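Section 4. Setting Up Your Filtix Bedroom Humidifier for the First Time

Welcome back! If you have worked through Section 3, your Filtix is out of its carton, the orange shipping tape is off, and you have found the little bag with the two spare gaskets in it (please put those somewhere you will remember, because they are very easy to lose in a kitchen drawer). In this section we will pick a good spot for the unit, fill it, and get it through its first night. Most people finish in less time than it takes to drink a cup of coffee, so please don't feel you have to hurry.

4.1 Before you begin

You will need:

The base, the tank, the tank cap and the mist nozzle
The wick filter, still in its sleeve
A pitcher or a clean sink with a faucet tall enough for the tank
Cool tap water, or distilled water if your tap water is hard
A soft dry towel

CAUTION: Do not plug in the base until you reach step 9. The base should never be plugged in while you are carrying it, filling the tank or changing the wick.

4.2 Choosing a spot

1. Look for a firm, level surface that is at least 2 feet off the floor. A nightstand or a low dresser does nicely. Mist that comes out too low tends to settle on the carpet and stay there, and a damp carpet is no fun for anybody.

2. Keep the nozzle pointed toward the middle of the room, away from walls, curtains and bedding. Painted walls in particular will show a damp patch after a few nights if the mist is blowing straight at them.

3. Check that the cord reaches the outlet with some slack in it. Please do not use an extension cord, even a good heavy one.

4. Keep the unit away from heating vents and out of direct sun. The sensor sits on the back of the base, and a warm draft will fool it into thinking the room is drier than it is.
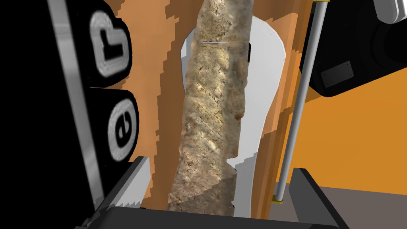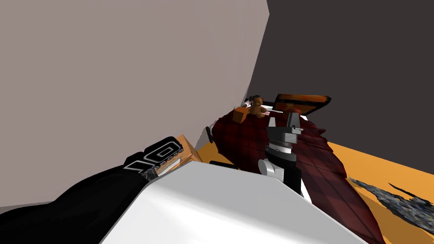 NOTE: In a small bedroom with the door closed, the low setting is plenty. We hear every winter from folks who ran the unit on high all night in a tiny guest room and woke up to foggy windows. If you do want the high setting, leave the door open a few inches and let the rest of the house have some of the benefit.

4.3 Rinsing the tank and soaking the wick

5. Unscrew the tank cap by turning it to the left. It may be quite snug the first time. Rinse the tank twice with cool water and pour the water out. You may notice a faint plastic smell on a brand new tank, and it fades after a couple of fills.

6. Slide the wick out of its sleeve and hold it under cool running water until it is soaked all the way through, then let it drip over the sink. Do not wring it or squeeze it. Set it into the base with the blue edge facing up – it will go in upside down if you push hard enough, so do have a look before you press.

7. Fill the tank to the line marked MAX. Screw the cap back on, turn the tank over above the sink, and wait a moment to see whether it drips. A drop or two is fine. If you get a steady trickle, take the cap off, check that the gasket is lying flat in its groove, and try again. If it still trickles, swap in one of the spares.

CAUTION: Never add essential oils, vinegar, salt or medicated inhalants to the tank. Oils attack the gasket and will ruin the wick in a night or two, and the damage is not covered by the warranty. If you enjoy a scented bedroom, use a separate diffuser.

8. Lower the tank onto the base until you feel it settle. Wipe off any water on the outside with your towel, and pay special attention to the area around the cord.

4.4 The first night

9. Plug in the base and press the power button once. The light will blink green while the wick finishes drawing up water. Give it time. On the very first use this can take a good half hour, and you may hear a gurgle or two as air moves up into the tank.

10. When the light turns solid green, press the mist button to choose low, medium or high. If you are not sure, choose low.

11. To set a target humidity, hold the mist button until the display flashes, then use the arrows. We suggest somewhere in the forties for most homes. The display will let you go as high as 80, which is there for plant rooms and is far too damp for sleeping.

12. For a dark display at night, press the moon button. The unit carries on running just the same.

NOTE: The unit shuts itself off when the tank is empty and the light turns amber. Some owners see amber on the first morning and worry that something has broken. A dry house soaks up a surprising amount of moisture in the first few days, what with the furniture, the books and the blankets all taking their share, and you will find the tank lasts longer once things even out.

4.5 The morning after

13. Run your hand over the surface around the base. If it feels damp, turn the nozzle a little farther up or move down one setting.

14. Empty out whatever water is left and refill with fresh. It is tempting to just top it off (we all do it now and then), but standing water is what leads to that pond smell, and it is much easier to prevent than to get rid of.

15. Once a week, on whatever day suits you – Wednesday is the one printed on the reminder sticker, but that is only a suggestion – rinse the tank and wipe out the base as described in Section 6. If your water is hard, you may see a white crust forming near the wick. Section 6 covers that too.

If the light blinks red at any point, unplug the unit, lift off the tank and go to the troubleshooting chart in Section 7. Nine times out of ten the tank simply isn't seated, and lifting it off and setting it back down will clear the light.

Next: Section 5, Using the Timer and Child Lock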